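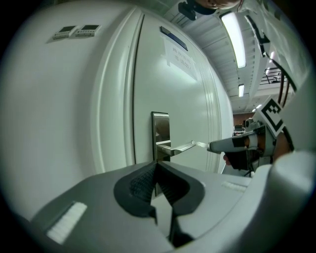
Flodholm lever handle set, long plate, polished finish
Reviewed by Veronika Gisler, Aug 11, 2018

The Flodholm is a lever on a tall rectangular plate, sold for internal doors in offices and workshops. I fitted 24 of them in March and have used one daily on my own door.

Fitting is simple. The spindle needed no trimming and the fixing holes lined up with the old ones on all but 3 doors, where the lock case sat slightly low. The paper template is poor: it stretches when damp, so measure from the spindle centre and ignore it.

The lever returns to rest without sagging. Play at the tip was barely noticeable when new and has not grown. Travel is short and the spring is on the firm side, which may bother anyone who opens doors with an elbow.

The mirror finish shows every fingerprint. A dry microfibre cloth clears it; glass cleaner left streaks. Fine scratches appeared around the keyhole within weeks. The brushed version hides both and costs the same.

I also tried the Kuster. It has a softer spring, but two grub screws worked loose and had to be refitted with thread lock.

Spare springs are sold separately under part number 2167. Delivery took nine days.

Rating: 4 out of 5. One point off for the template.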